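Stop-loss terms for small self-funded plans: what to check before the November renewal
Jun 9, 2025

Several readers with self-funded health plans have asked how stop-loss coverage works when a plan is small, and why the renewal quote often arrives with terms that were not in the first-year contract. This item covers the main points. It applies to employers that pay claims from their own funds and buy a stop-loss policy to limit the loss.

A stop-loss policy insures the employer. It does not insure the employee. The plan still owes the claim under its own plan document, whether or not the carrier pays the employer back. Most of the trouble we see comes from a gap between the two documents: the plan covers something, the policy excludes it, and the employer finds out after the bill is paid.

There are two kinds of coverage, and most small plans buy both. Specific coverage pays when one person's claims go over a set deductible. Aggregate coverage pays when the whole group's claims go over a set total for the year. The aggregate limit is usually stated as a percentage of expected claims, and expected claims are worked out by the carrier. Ask for the worksheet. If the carrier raises its estimate of expected claims, the aggregate limit moves up with it, even when the percentage on the first page stays the same.

The contract basis decides which claims count. A 12/12 contract covers claims that are both incurred and paid within the same 12 months. A 12/15 contract allows three more months for payment. The first is cheaper and leaves a hole at the end of the year: a hospital stay in the last month will rarely be billed, reviewed and paid before the contract ends. A plan that moves from one carrier to another on a 12/12 basis can have claims that neither carrier will accept. The usual fix is a paid contract or a run-in provision on the new policy, and the run-in amount may carry its own cap. 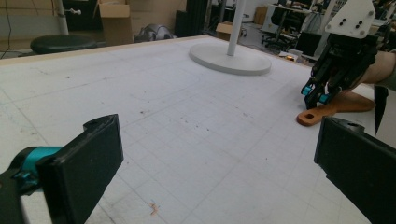 Lasers are the next item. A laser is a higher specific deductible placed on one named person, normally someone with a known condition. The premium for the rest of the group may look good as a result. To compare two quotes, add the full laser amount to the yearly cost of the quote that contains it, then compare again. A no-new-laser clause at renewal costs extra and typically comes with a cap on the rate increase. Read the cap closely – some apply to the specific premium only and leave the aggregate side open.

Disclosure is the part most often handled badly. Before binding, the carrier asks for a list of people with large or ongoing claims. The list has to be complete as of the date it is signed. Wivero, the claims administrator used by many of our members, produces this report on request, and the current turnaround is 9 business days. Coka clients should note that its standard report leaves out prior authorizations that have not yet turned into claims. Those have to be asked for separately.

Reimbursement timing also matters for a small employer. Under a standard policy the employer pays the claim first and files for repayment afterward. Advance funding lets the carrier release money before the plan pays, but the request normally has to be made before the end of the contract period. Aggregate coverage is commonly settled after year end unless a monthly accommodation has been purchased.

State rules differ. Some states set a minimum specific deductible, and some bar stop-loss sales to groups under a certain size. Check the rule in the state where the policy is issued.

Lurnoseck members with fewer than 300 covered employees can send in a draft renewal for a terms review. Allow 2 weeks. Include the current policy, the plan document with all amendments, and the last 6 months of paid claims with names removed. The Rizk comparison sheet in the members' section has been updated with rows for run-in caps and laser amounts, and older copies should be discarded.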